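4.3 Applying the film

Read section 4.2 first. The panel must be clean, dry and free of wax before any Dranix film is applied. Keep the room above 50 °F during application and for the night after it.

1. Cut the film 1 inch oversize on all four sides. For patterned film, check the direction of the pattern before cutting the second piece.

2. Lay the film face up on a flat surface and let it relax for 8 hours. Film taken straight from the roll will lift at the corners.

3. Turn the film over. Peel back 2 inches of the liner along one short edge and crease it flat.

4. Align the exposed strip with the pencil line on the panel. Press from the center outward.

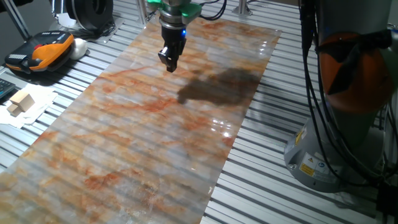
5. Pull the liner away slowly with one hand and follow with the squeegee in the other. Overlap each stroke by half.

6. If a crease forms, stop. Lift the film back to the last smooth point and lay it again. Do not stretch it.

7. Trim the excess with a new blade held flat against the panel edge.

Note: Marble patterns do not repeat within a single sheet. Seams cannot be matched exactly and should be placed at a corner or behind a fixture.

Caution: Do not use a heat gun on inside corners. Overheated film shrinks back within a few days and exposes the adhesive.

For curved edges, go to section 4.4. For removal, see section 7.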